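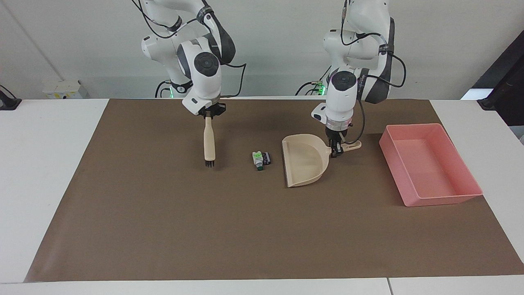
Last changed: 13th March

Pliltcombe Household Words – README

What is in this collection

Pliltcombe is a list of words and short sentences which people use for housework: sweeping, washing, mending, storing food. The oldest source is a household manual printed in 1921. The newest entries come from letters that readers sent to us last August.

The collection has 2000 entries. Of these, 900 have an example sentence, and the others have only the word and its meaning. An entry can have up to 26 spelling variants, but most have one or two.

Files

words.csv – one entry per line, with the columns id, word, meaning, source, region
sentences.csv – example sentences, joined to the words by id
variants.csv – other spellings, also joined by id
sources.txt – the full titles of printed sources

All files are in UTF-8. The separator is a semicolon, please check this before you import into a spreadsheet.

Sources

The printed material was typed by hand from the Rathnayake papers. The letters are marked "Westex" in the source column, after the newsletter which printed our call. We kept the old spelling in the column "word" and put the modern form in "meaning".

Known problems

The region column is empty for many of the older entries. Please do not read an empty field as "used everywhere".

Words for brooms and brushes are too many compared with words for cooking. The manual has a long chapter on floors and a very short one on the kitchen.

Some meanings are still doubtful – these have a question mark at the end.

Use

You may copy and change the files for teaching and research. Please name the Nandura word list project as the source, and tell us when you find a mistake. Corrections go into the next version, and the old id numbers stay the same.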